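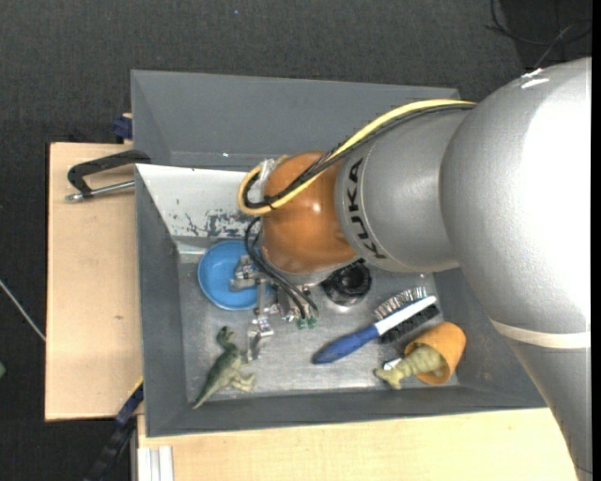

Blue bowl, orange cup and the rest, in the grey bin.

February 2019

So the league says the season will restart in May. I'll believe it when there's a ball in play. Pascal Sauerland sent the email at lunch, very cheerful, full of "confirmed" and "on track", and then in the last paragraph the draw is still "subject to ground availability". Which ground? Plallbridge has had its centre wicket dug up for months and the last I heard they were arguing over who pays for the turf.

They want all the squads back for 3 practice matches first. Erdal Ertürk reckons he can get a full side together. He said that last year too and we fielded nine at Gezer, one of them in runners.

The fee has gone up to $200, by the way. That was in the attachment. It covers balls, umpires and something called "competition services", and I've written back asking what those are. No answer yet.

Serpil is keen and says I'm a misery. Maybe. She made 50 in the last game before the break, so of course she wants it back on. I made 19 and dropped their opener.

Paid the deposit anyway. Must find my other pad.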